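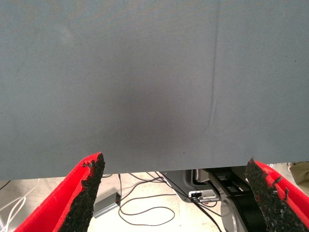
Virnstead Motorcycle Club
Minutes of the monthly meeting, Tuesday, April 4, 2023

Chair: Gerasimos Politis. Meeting opened late, the key to the hall being in the wrong jacket.

1. Previous minutes
Approved after the word "shouting" was changed to "discussion."

2. Money
Balance stands at $342. A motion to spend it on a pressure washer failed for want of a second. The same motion failed last month, and notice was given that it will be back in May.

3. Spring ride
Two routes were put forward. The Geum loop is 67 miles, with good pavement and a diner. The Trolleo road is shorter and has gravel on every bend, which its supporters called character. Geum carried on a show of hands. Riders are to arrive with a full tank this time.
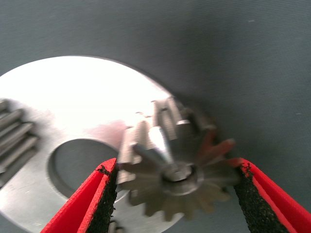 Members on bikes older than they are may leave early and will be overtaken without comment.

4. Noise complaint
A letter from a neighbor on the east side was read aloud. The chair noted that it was polite, well spelled and correct. Engines are to be off in the lot after 9 p.m. The member with the open pipes said he had no idea who was meant.

5. Group order
Grilex will give us a discount on chain lube if we order two cases. We still have most of the last case. Order approved.

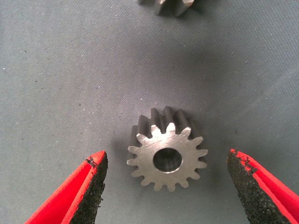
The chair will phone it in and keep the receipt somewhere he can find it.

6. Other business
The club trailer needs a new taillight and a home for the summer. Long silence. Held over.

Adjourned when the coffee ran out.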